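About Cerkano

Cerkano compares grippers, fingertips and wrist cameras for firms that handle light packaging. The Unley lab has logged 1,058 paired trials with hand-held grippers. Clear containers with locking latches are a standard test item.
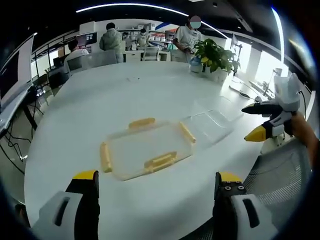 Halvard Haugland would put fingertip geometry ahead of camera choice, and considers most depth sensors a poor buy for transparent parts.

Our protocol scores both separately. Each fingertip set gets 30 trials per container pose, including parts on their side.

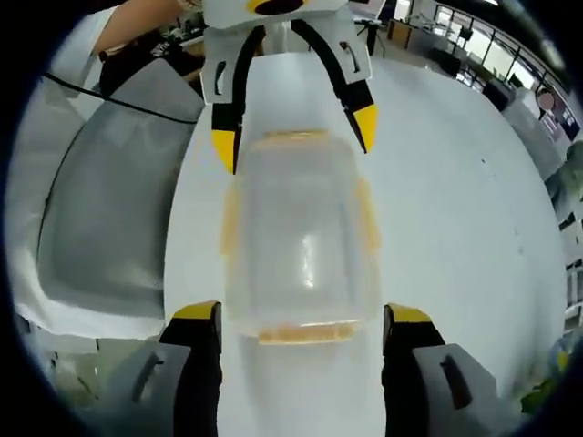
Reports list grip width, slip and operator time. Two-gripper holds are scored as one trial.

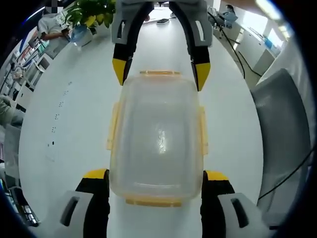
Raw logs are kept for clients. Test requests go to Kyu-ri Hwang.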